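Standon's Saucepan Month Wraps Up With 427 Recipes
01/08/2018

What can you cook in one small saucepan? Quite a lot, if you ask the people of Standon. The Saucepan Month challenge closed last night with 427 recipes in the box at the Kenela Cookery Room, and the organizers are still grinning.

The rules were simple. All through July, anyone in town could send in a dish made from start to finish in a single small pan on an ordinary stovetop. No oven, no second pot for the noodles, no finishing things off in the microwave. Bowls were fine for holding chopped stuff, and lids were allowed (there was a lively debate about foil, which ended in foil being allowed too).

"We printed 200 entry forms and thought we'd be using the backs for shopping lists until Christmas," said Britta Heitmann, who came up with the idea. "They were gone in the first week, so we had to run off more."

The range of dishes is a joy to read through. There are soups, of course, and a whole stack of rice puddings, but also a lemony lentil stew, dumplings steamed over a bit of broth, three different takes on shakshuka for one, and a chocolate cake cooked very slowly under a lid that had the tasting table fighting over the crumbs. Naa Asamoah sent in a groundnut soup that she makes in the pan she took to college. Wichai Nilsuwan's coconut noodles got the longest line of the month, and deserved it!

Every recipe that made the shortlist was cooked again by someone other than the person who wrote it, in a regular home kitchen, to make sure the directions held up. That part took up most of the evenings in the second half of the month. Plenty of small fixes came out of it: "a cup" became a real measuring cup, "until done" became a number of minutes, and quite a few recipes had their heat turned down a notch, as small pans catch on the bottom much faster than big ones.

The 28 winning recipes will go into a stapled booklet, which Jomard Print on Mill Street is putting together now. It should be on the counter at the Cookery Room and at the library later this month, and it's free as long as copies last. Each recipe gets one page, with the size of the pan at the top.

Gas and electric cooks both get a look in. The testers found that times could differ by several minutes between the two, so the booklet gives both wherever it matters. Anyone with a gas stove and a really tiny pan is told to use the smallest burner and keep the handle turned in over the counter side.

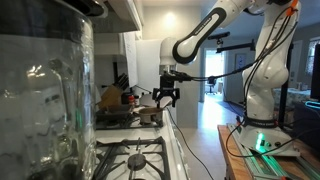
Frauke Lammers would like to see a lidded frying pan next year, and pointed out that a small saucepan is lovely for one or two people but no help at all when there are five at the table. Her family ate the winning lentil stew in two sittings, she added, and the second one was better.

The suggestion is already on the list, along with a breakfast-only round and a week for kids. Taner Kahraman has offered to run the kids' week and is looking for short recipes that don't need a sharp knife.

Entries that didn't make the booklet can be read in the blue binders at the Cookery Room whenever it's open, and copying them out by hand is encouraged. Bring a pencil. If you sent in a family recipe card and want it back, it's in the tray by the door.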